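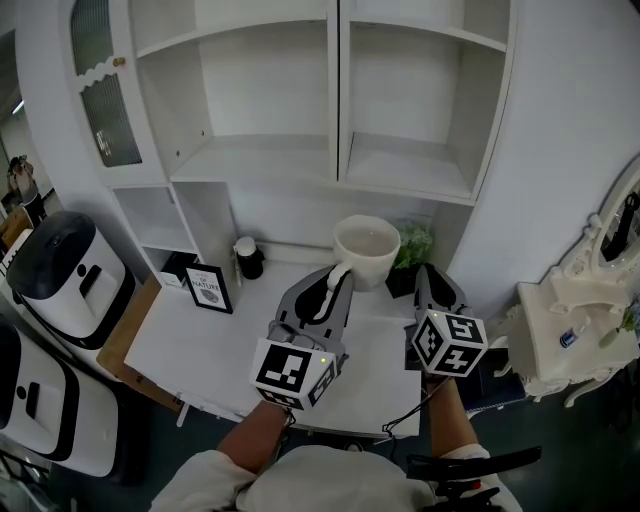 HOME & WORK

The tea round is shrinking

When Lucía Escobar joined Skendier, a map printer with 100 staff, she was handed a list of who took sugar. It ran to two sides of paper and lived in a drawer by the kettle. New starters made the tea at 11 and again at 3, and everyone stopped to drink it.

The list has gone. So has the 3 o'clock round. People now make their own when they feel like it, carry it back and drink it while they read their email.

Escobar, now office manager, missed the old habit enough to ask about it. In April she sent a short survey to Skendier and two firms in the same building, Pakzad and Zikik, and got 682 replies over the month, as people could answer once a day. Only 7 in every 100 said they had made a drink for someone else that day.

"I thought it would be low, but I didn't think it would be that low," she says. "People told me they didn't want to get it wrong. Oat milk, no milk, bag left in. It's easier not to offer."

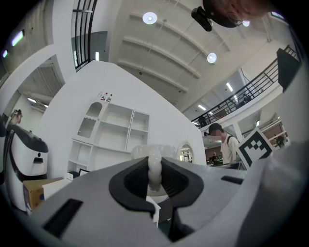

Cost comes into it too. Skendier used to buy the tea and milk. It stopped when half the staff began working from home, and a shared box of teabags now belongs to whoever paid for it. Pakzad still pays, and its staff were the most likely to make a round.

Then there is the washing up. A round for six means six cups in the sink, and several replies complained about that and nothing else.

Escobar has brought back the morning round for her own team of five. They take turns, and the person making it gets to choose the biscuits -- within a budget. It takes ten minutes. She has started a new list, in pencil this time.

Related
Why we stopped eating lunch together
Kakatano: the café with no takeaway cups
How to descale a kettle

Contact us | © Home & Work 2022 | Back to top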